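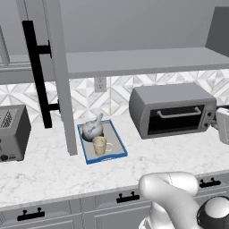
Part-Time Kitchen Manager, Shared Community Kitchen

Posted by Funmilayo Yusuf

Search jobs Enter keyword or town Go

Dernside Shared Kitchen rents kitchen space by the shift to small food businesses. We are hiring a part-time manager to run the booking calendar, check renters in and out, and keep our cleaning records up to date.

You will work 3 evening shifts a week and report to Ngozi Dauda. Pay is $500 a week.

You need a current food handler card and two years of work in a restaurant, bakery or school kitchen. You must be able to lift a full stock pot and stay on your feet for a shift. Spanish is helpful.

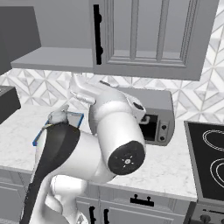

Ondale, 2022-01-10

We will take applications until the job is filled. Send a resume and the names of two people you have worked for to Keyvan Soltani at the front office, or drop them off in person. Please say which evenings you can work. Interviews last half an hour and include a short written test on safe food storage.

Training is paid and takes 6 shifts. The job does not include health insurance.

Related listings
Line Cook, Paisan
Delivery Driver, Grikport
Weekend Baker, Ondale
Dishwasher, Evenings, Dernside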